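List archive: Thread | Previous | Next | Author index

Saturday, March 2, 2019
From: Dolores Tran
Subject: Re: cloth demonstrations, how much does the second view help?

Hello Dwayne, hello all,

Dwayne Dunleavy wrote:

> We tried your recipe from the Jidano notes with our own towels. The
> policy learns the first grasp well, but after the lift it often
> closes on air. Do you train with one gripper view or with both? And
> did you filter the demonstrations before training, or keep all?

Thank you for trying it. I answer the second question first, as it is the shorter one. We kept everything except the demonstrations where the tracking was lost. In May we had also removed the slow ones, and this was a mistake. The slow ones contain most of the corrections, where the person opens the fingers and takes the cloth again a little lower. When we put them back, the closing on air became more rare.

Now the views. All the Park set is collected with hand-held grippers, in bedrooms and living rooms, with no robot present. Each gripper records its own wrist view, and the policy is trained later on these views together with the finger width and the relative motion. 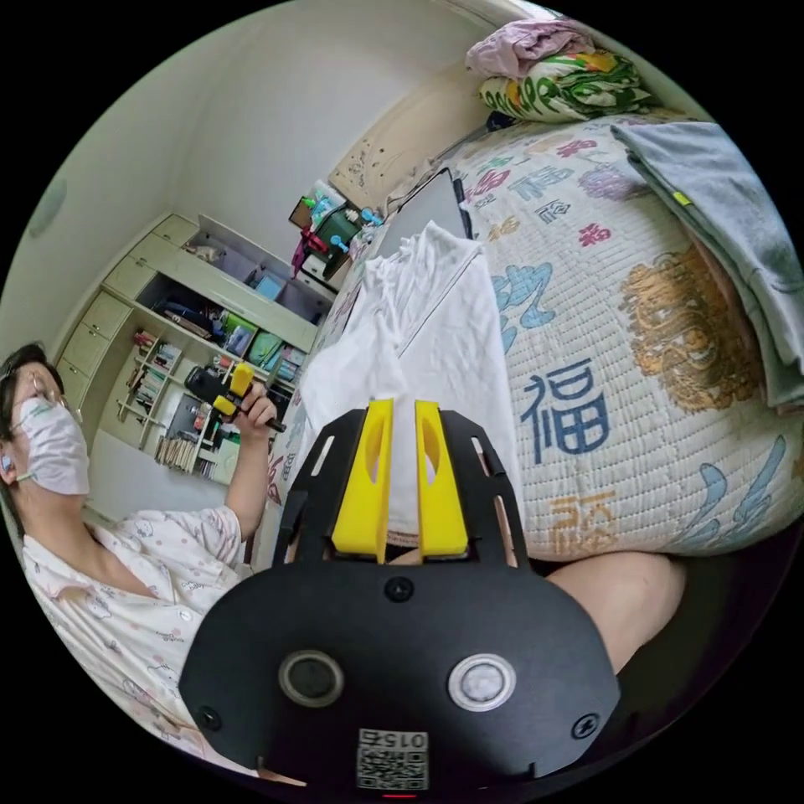
We compared three versions of the training on the same data. The first sees only the view of the hand that holds the cloth. The second sees both views, simply joined. The third sees both, but we drop one of them at random during training. The joined version was worse than I expected when the background was busy. I think it learns the room instead of the edge of the cloth, but I did not prove this yet. The version with dropping was the best of the three on cloths it had not seen, and it also recovered better after a missed grasp.

One more detail, which I wrote badly in the notes. The relative pose between the two hands must be given in the frame of the hand that is holding. If you give it in the frame of the first pose of the episode, small tracking errors grow during the lift, and you will get exactly the behavior you describe. Please check this before you change anything else. In the Triladeo loader it is one option, but the default is the wrong one for this task.

I did not test on the Cendent arms, so I can not say if the delay there is a problem. With our arms we predict 6 steps and execute 2 before the next prediction. Longer execution looked smoother, but the cloth moves by itself in the meantime.

If you can send me two or three of the failed episodes, I will replay them with our weights.

Best regards,
Dolores

Questions about the archive: write to the list owner. Messages are copyright of their authors. Back to top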